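Review: Zokutero hand-held gripper kit, two-unit set

We bought the Zokutero set to record bathroom chores for a cleaning robot project we call Ljungberg. The set is sold by Ovondale and comes with 2 grippers, head straps, marker cubes, chargers and a printed guide. You hold a gripper, do the job with it, and the recording becomes training material for an arm. I have used it for 13 sessions and this is what I think of it.

Setup is simple. Each gripper has to be paired with its head unit once, and after that they find each other at power-on. The guide skips one step: the marker cube has to be seated before you calibrate, or the calibration fails with a message that says only "pose error". I lost most of a morning to that.

The body is wide. At a bench you don't notice. Around a tub or a sink you do, and it takes practice to get the fingers onto a small item without bumping the rim with the housing. People with small hands got tired first. I would plan a break every four recordings.
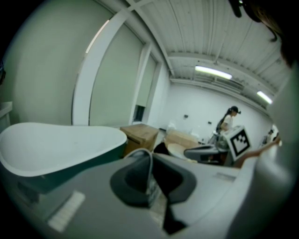
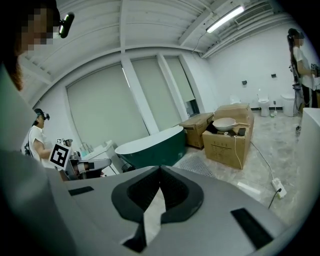

Bathroom fixtures and cardboard boxes, with more than one gripper in use.

Tracking was better than I expected. White glossy surfaces gave our old Drirnanitz set a lot of trouble, and the Zokutero mostly coped. It drops out when another person's arm covers the cube for more than a moment. The software marks the gap in red and lets you trim it, so you don't have to throw out the whole take.

The finger grip is good on cloths, sponges and brush handles. It is poor on anything thin and flat. A soap wrapper lying on a counter took me several tries each time. Ovondale sells softer finger pads separately, and I think they should be in the box.

Battery life is the weak point. A charge lasted two hours for us and the charger is slow. With several people working we ended up running cords across the floor, and somebody has to watch that they stay out of the walking path.

The export tool works and is plain to look at. Files are named by unit and start time, and you can't change the pattern. Support answered both of my emails within a day – one answer fixed the problem, the other told me to wait for the October update.

I give it 4 out of 5. If you only work at a table, the smaller Drirnanitz is cheaper and easier on the wrist. For room-size work I would buy the Zokutero again, with a spare charger in the same order.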